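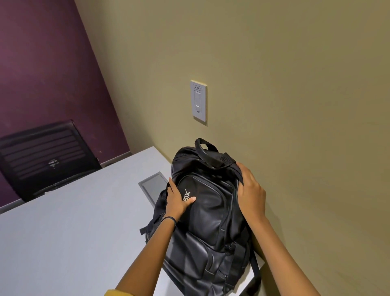
12/22/23

Rawiri Halliday reckons the Gusska strips went downhill the minute they went to colour, and he told me so for almost 2 hours on the phone last night. I love the man but he's wrong! The black and white Hemthorpe pages are gorgeous, sure (all that dry brush in the harbour episodes), but the colour run has the best lettering of anything on my shelves, and the villains finally get decent chins.

Anyway, I dug out issue 144 this morning to check his claim about the swapped inkers. It's the same hand, I'd swear to it — look at the way the knuckles are done. Still need 197 to finish the Skanberg serial and the only copy I've found is priced like a used car. Mum wants the dining table back by tomorrow, so the whole lot has to go into bags and boards tonight. Haven't even started on the annuals.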